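Kakuvia Fruit Keeper drawer insert, long-term review

I should say up front that I don't believe in produce savers. I have owned the green bags, the little disk that sticks to the crisper wall, and a ceramic egg that was supposed to "drink" ethylene and mostly rolled around knocking into the mustard. All of them went in a box in the garage. So when my sister-in-law gave me the Kakuvia Fruit Keeper for my birthday I thanked her, put it on top of the refrigerator and left it there until July, when we had the hot spell and I was throwing out fruit every few days.

The thing is a shallow tray with a lid that doesn't quite close, on purpose. Under the tray is a slot for a filter, and the filter is the product, really. The tray is just what you buy so that you can keep buying filters. It also comes with a folded sheet of instructions in very small type, a paper dial you're meant to turn to the date you loaded the fruit, and a sticker.

What they claim

The box says "up to 4x longer freshness." Up to. I have a whole drawer of objects that do things up to. There is no footnote, and the website doesn't have one either, just a page with a green leaf on it and a paragraph about grandmothers. I wrote to customer service and asked what fruit they tested, at what temperature, and what "fresh" meant. A person named Reinaldo Andrade wrote back, politely, and said results vary by household. I wrote again and said that I understood that, but what were the results? He sent me a coupon.

What I did

Nothing you could publish. I bought pears, because we eat pears and because a pear has such a short stretch between rock and mush that I figured any difference would show. Same store, same bin, same trip. Half went in the Kakuvia tray on the counter and half went in the blue bowl we always use, next to it, out of the sun. I checked them before breakfast and again at night by pressing near the stem with my thumb, the way my mother did. When one gave, it was ripe and somebody ate it. I repeated this with a second batch and switched sides on the counter, in case the tray had been getting the better spot.

I know the objections. Pears from one bin aren't all the same age. My thumb knows which container it's in. My husband ate one of the tray pears without telling me and then couldn't remember if it had been soft. Fine. The company had every chance to do better than my thumb and they sent a coupon.
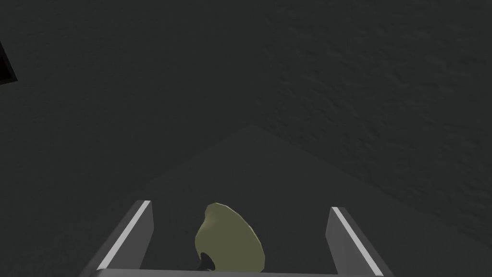

Ripening and storage

First batch: the tray pears were ready one day after the bowl pears. That was exciting for an evening. Second batch: they were ready the same day, all but one in the bowl that stayed hard long past the point of patience and went into a crumble. If I squint, the tray is buying me half a day. I could get half a day by shopping in the evening.

Where I did see something was after ripening. A ripe pear left in the tray went brown at the neck a little slower than one in the bowl. It was not dramatic, and I suspect the lid. Cover a bowl with a plate and you may well get the same thing. I did that later with the leftover pears and couldn't tell the plate from the gadget, filter and all.

The advice that comes with it is also odd. The sheet tells you to put pears in the tray "at peak ripeness," and then two lines down says to load them "immediately on purchase." Those are different pears. If you buy them hard, as most of us have to, leave them out until the neck gives and then put them in the refrigerator. That has worked for as long as I've had a refrigerator and it takes up no counter.

Other fruit

Bananas don't fit with the lid on, so there goes the fruit most people would want this for. Peaches were a disaster. The low lid pressed on them and each one got a flat bruise on top, and one had mold by the second night. Lemons did well, but lemons do well in a coat pocket. I tried tomatoes because Lumturie Stojanović on my street swears by hers for tomatoes. I found no difference. She also runs hers inside a cool pantry, and I told her I thought the pantry was doing the work. We have agreed to leave it there.

Cleaning

Annoying. Juice gets down into the filter slot, which has square corners too narrow for a sponge. I used a cotton swab. The tray is marked top rack only and the lid is marked hand wash, so they can't go in together. After the peaches there was a smell that took baking soda and two nights on the porch to clear.

Filters

You're told to replace the filter every 6 weeks. There's no indicator on it. The old filter looks and smells just like the new one, and I couldn't tell you which was which if you mixed them up. I ran one set of pears with no filter at all, just the tray and lid, and they behaved like all the other pears. For me that settles the question of the filters - I won't be buying any.

The paper dial, I'll admit, is useful. I kept it. It's on the refrigerator with a magnet and I turn it when I buy milk.

Compared with the Awad

My friend Mirela has the Awad fruit box, the taller one with the vent in the side, and let me borrow it while she was away. It holds bananas. It washes in one go. As for keeping fruit, I saw the same amount of nothing, but at least it looked decent on the counter, and it doesn't want filters. If you are set on owning a box for fruit, I'd get that one and expect a box.

Who might like it

Possibly someone with fruit flies. The gap in the lid is narrow and I had fewer of them over the tray than over the bowl. A mesh dome does that too, and folds flat.

Rating: 2 out of 5. One for the dial and one for the flies.

Update: Several people have asked whether I had a defective filter. I don't know how I would find out. Kakuvia offered to send a replacement and I said yes, and it arrived in a padded envelope with another coupon. I ran one more batch of pears with it and they ripened when the bowl did. The tray is now holding onions, which it does perfectly well with the lid off.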